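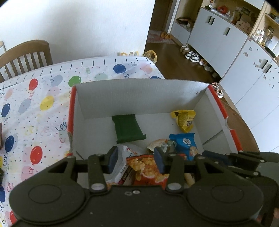
Figure 1. Snack packets in the open box, on the balloon tablecloth.

Packing the Snack Box: a report on our shared parcel project
Module group report, Clundach
Friday, July 3, 2026

1. How the project came about

We were asked at the start of the spring term to choose an everyday job that people do at home without much thought, and to look at it properly. Several of us had grown up in houses where a parcel of treats was always being put together for someone, a cousin at university or a grandparent who couldn't get to the shops, and so it seemed a friendly sort of subject and one we would not get tired of. We did get a little tired of it by the end, it must be said, but we never ran out of things to talk about, and the leftovers were very welcome.

The question we settled on was a plain one. When a person fills a cardboard box with snack packets of different shapes, what do they put in first, where does it go, and what state is everything in at the other end? We gave the project the name Skimside, after the lane where two of us were living when we wrote the proposal, and the name stuck even after they had both moved.

2. The table and the box

All the packing was done at a table with a wipeable cloth over it. We had tried a bare tabletop in the first week of March and found that the box slid every time somebody leaned on it, so the cloth stayed on for the rest of the project. It is white with balloons printed all over it, left from a birthday, and we grew very fond of it.

The box took us longer to choose than it should have. We wanted one that was already open and wide enough to get a hand into without scraping the knuckles, and we wanted holes to lift it by. The one we used most is pale inside, a greyish white, with red along the edges of the side walls and a curved hand-hole notch. The pale inside was a real help, as a dark packet shows up on it very clearly. The green packet in Figure 1 is a good case: it is lying close to the back wall, and there was never any trouble finding it again. We would recommend a light-coloured box to anybody doing similar work, or indeed to anybody who loses things in boxes.

3. The packets

We bought everything from an ordinary shop with a budget of 60 pounds, and had to be fairly strict with ourselves. Our only rule was that the wrappers should be different from one another in colour and in how stiff they were. A flat rectangular packet with crimped ends behaves nicely and will lie down where you put it. A bag of sweets is another matter altogether. It slumps, the contents run to one end, and it ends up a different shape every time you let go of it. The yellow bag with the brown letter "m" is crumpled and tapers towards the bottom, and in our notes it is simply called "the awkward one". It has gone in the back right corner in Figure 1, with the bright blue packet next to it.

The crumpled wrapper in cream, orange and pale green was the subject of some debate. Half the group felt that something so creased made the box look untidy, and the other half said that real parcels are full of creased things and we ought to leave it in. It stayed in.

4. What we did

Each session lasted one afternoon. We packed the box, closed it, carried it along the corridor and down one flight of stairs, brought it back and opened it again. Then we wrote down which packets had moved and whether any of the ends had split. There were 13 sessions in all. The written notes came to 1,789 lines, which sounds very grand but includes a good deal of crossing out and one page about biscuits that has nothing to do with anything.

In the early sessions everyone packed exactly as they liked. Later on we agreed a starting order, with the flat packets going to the back wall and the soft bags filling up the corners, and kept to it as well as we could. We also tried crumpled paper in the gaps, using a roll from a discount range called Sirka, and compared it with leaving the gaps empty.

5. What we found

Corners are kind to soft bags. A bag that has a wall on two sides of it moved a good deal less than one set down in the middle, and this held whichever of us did the packing. Flat packets did well along the back wall, though they tended to slide forward on the stairs if nothing was in front of them. Paper in the gaps stopped most of the sliding. It also made the box slower to pack and left bits all over the balloons.

The heaviest box we made up came to 700 grams. It travelled better than the lighter ones, probably because there was so little space left in it for anything to shift about. We only made one box of that weight, so please don't lean on this too hard.

6. Things we would change

We would photograph the box from the same height each time. Our pictures were taken from all sorts of angles, and comparing the position of a packet in one with its position in another was fiddly work. We would also like to try a deeper box, and to post a few parcels in earnest and see what comes out at the far end. A second group has already asked for the box and the cloth for next term, under the new title of Bright, and both have been left in the cupboard with a copy of the notes.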